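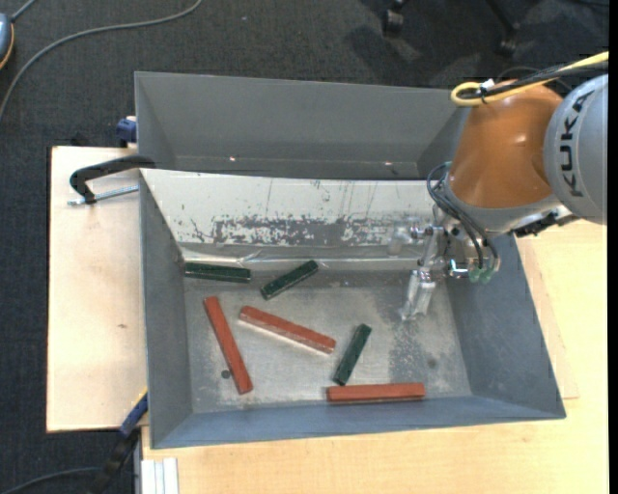 Derkach bar-picking dataset

Recordings from the sorting bench at Drundorstead, where a KUKA arm takes bars out of a gray metal bin. The bars come in two colors, red and dark green, and the red ones are longer. They land at all sorts of angles, and that mess is what makes this set so much fun to work with!

What's inside

2,862 pick attempts, of which 699 are marked as failed. We kept every failure – please train on them too.
Each attempt has a color image, the gripper pose and a result label.

What changed for the crew

Sorting by hand used to fill a whole shift for 2 people. Now they load bins, check the arm's doubtful picks and write most of the failure labels themselves. Jamshid Talebi moved from the bench to labeling and rewrote half our categories, much for the better. The crew asked for a slower arm speed near the bin wall, and from November on the recordings use it.

Known gaps

Bars lying against the front wall are underrepresented. Balport recordings are not included yet.

Contact

Oksana Hutsuliak, Derkach maintainer. Corrections to labels are very welcome.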